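Re: [trondgate-residents] hard water / white film on everything

> Since we moved over to the Dogar supply in May my glasses
> come out cloudy and the kettle is furred up again within
> a fortnight. Is it just our side of Trondgate or has
> everyone got it? And has anyone tried one of those
> softeners that goes under the sink, worth the money?

Same at our end, no 36. Not just you. Leston Road has it too from what I hear at the school gate.

Quick reply as I'm off out in a minute – things that worked for us and things that didn't.

Kettle: white vinegar, half and half with water, bring to the boil, leave overnight, rinse twice. Citric acid is better if you can stand the faff of finding it, and no smell. The hardware shop in Drastmont has it in bags, ask at the till, it's not on the shelf.

Glasses: the film comes off with vinegar as well, if it doesnt then it's etched and you're stuck with it. Don't let things drip dry if you care how they look. Tea towel straight away. I know, I know. 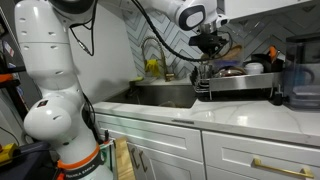

Dish rack – stainless, so vinegar is fine on it

Racks and taps: kitchen roll soaked in vinegar, wrapped round, leave an hour, wipe. Not on anything gold coloured or the plating goes. Learnt that one on the bathroom taps.

Shower head: unscrew it, sandwich bag of vinegar, done.

Softener: we got a quote. 92 for the fitting and that was before the unit itself, plus salt blocks forever. Didn't go for it in the end. Next door but one did and she's happy, says the towels are softer. You're meant to keep one tap unsoftened for drinking, so check theres room under the sink before you get anyone round. Ours is full of pipe.

Filter jug: fine for tea, pointless for everything else. 2 of us get through a cartridge faster than the box says.

Also – turn up the salt setting on your dishwasher if you've got one. Ours was still on the lowest from the old supply. Made more diffrence than anything else on this list and cost nothing. It's in the manual under water hardness, usually hold a button down and count the flashes.

Does anyone have the actual hardness figure? The letter we had only said "hard". Somebody mentioned 200 but 200 what. If you've got the leaflet could you type the number out on here, my scanner's dead.

Cheers, must run

no 36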